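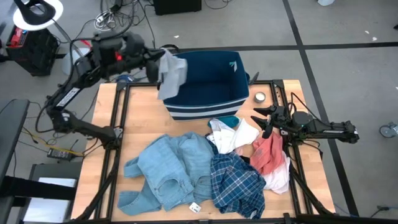
Opinion > Everyday Life > Clothes

Reading time: 3 minutes

Last updated: 31 October 2022

I came to this country with one suitcase, and I did not think about clothes for a long time after that. Now I think about them quite often, and my opinion is simple: we should buy fewer clothes and we should learn again how to mend them.

When I was a child, my mother had a metal box for cookies in which there was never any cookie. It held buttons, thread, and a pair of small scissors which we were not allowed to use for paper. A shirt with a missing button was not an old shirt. It was a shirt that waited for the evening. I don't want to say that everything was better then. Many evenings my mother was tired, and I am sure she would have liked to throw the shirt away.

Last February I lost a button from my winter coat, and I looked for somebody who could also repair the lining. In my part of the city there is one shop left, it is called Khương, and it stands between a phone store and a place which sells bubble tea. The repair cost 48 dollars. At Jolto, two streets farther, a new coat was 90. I stood before the window of Jolto for several minutes, I must admit. The new coat was nice and it had a hood.

I paid for the repair. But I understand very well the people who choose the other way. When the price of mending is more than half of the price of a new thing, we cannot tell people that they are lazy or that they have no respect for their things. The tailor must live from her work, and her work is slow. The new coat is cheap for reasons that we do not see in the window.

So what do I propose? First, schools should teach sewing to all children, boys also. I don't mean fashion. I mean a button, a hem, and a hole in a sock. It could be done in 16 lessons, one each week, and this would be enough for a whole life. Second, the city should make repairs free of sales tax. Third, the stores that sell us clothes should be obliged to sell the spare parts. I have a jacket from Tuvine with a broken zipper, and I wrote to them to ask for the same zipper. They answered, very politely, with a discount code for a new jacket.

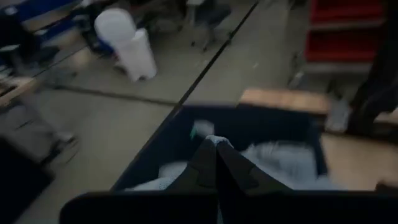 Is it worth mending a shirt that was cheap?

If you like to wear it, then it is worth it. The price you paid is already gone, and a seam takes the same thread in a cheap shirt as in an expensive one.

Some friends tell me that donation solves the problem -- we give away what we don't want, and another person is glad. I also donate. But I have noticed that it makes me feel clean too quickly, and then I go shopping again with a light heart. A sweater with a hole does not become a good sweater when I put it in a bag for strangers.

I have now my own box, a plastic one from ice cream. In it are 4 needles, black and white thread, and buttons from clothes that could not be saved. My stitches are not beautiful. On my blue trousers you can see very well where the repair is, and at work one colleague asked me if it was the fashion. I told her that I did it myself -- and the next week she brought me her skirt.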